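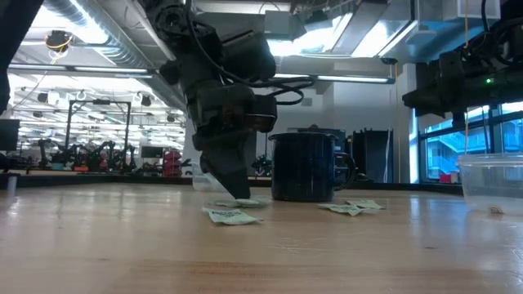 Bench rules for small arms - the short version

Updated 13 July 2025. Written up by Carmela Valentini from the notes on the Keststead bench door, which had got unreadable.

These are for tabletop arms doing light household jobs, cups, packets, lids, that sort of thing. Not for anything bigger. If you're on the Fukuda cell there's a separate sheet, go and read that one.

Before you power up

Clear the bench of anything that isn't part of the job. Phones, keys, your own tea. Especially your own tea.
Base bolts finger-checked, every time. Then the clamps.
Know where the stop is. Put your hand on it once before you start so you've done it.
Sleeves up, lanyards off, long hair tied.
Cables: give each joint its slack, then move the arm by hand through the whole job, slowly, and watch for snags. A loop that looks fine at rest can catch on a bracket at full reach.

Speed

First run of any new job at 150 mm a second, no more. If it's gone through clean 8 times you can go up to 340. Nobody needs faster than that for packets. Write the speed on the card, not just in the file.

Grip

Start soft and work up. Paper and foil packets want hardly anything, enamel and glass want a bit more, and a wide grip on the body beats pinching the rim.
Flat things are the worst. Come down at a slant and slide the packet to where a finger can get under it. Don't drive the tip into the wood, you'll mark the bench and bend the finger.
Wipe the fingers with a damp cloth at the end of a session. Grease from packets builds up and then everything slips and you'll blame the settings.

Two arms on one table

Agree a middle line. One arm over it at a time unless the job really needs both.
Park the idle arm folded back on its own side.
Set out the items so neither arm has to reach across the other. Leave 155 mm clear round each base, tape it if you keep forgetting.
One person calls the start. Out loud. Same word every time, we use "running". 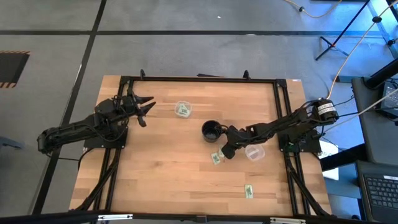 Floor and leads

Taped lines on the floor mean stay behind them while the arms are live. Doesn't matter if its only for a second.
Leads go round walkways where they can. Where they can't, flat and taped down, no loops.
Tripod feet count as a trip hazard too.

When it goes wrong

Stop first, then look. Don't reach in to rescue a cup, cups are cheap.
Note what it was holding and at what speed. Two lines will do.
If a joint feels warm or gritty leave it off and put a tag on it. Spares are in the Bosteck drawer, bottom left, order more wehn you take the last one.

Turkirstead people: same rules, your stop button is on the other side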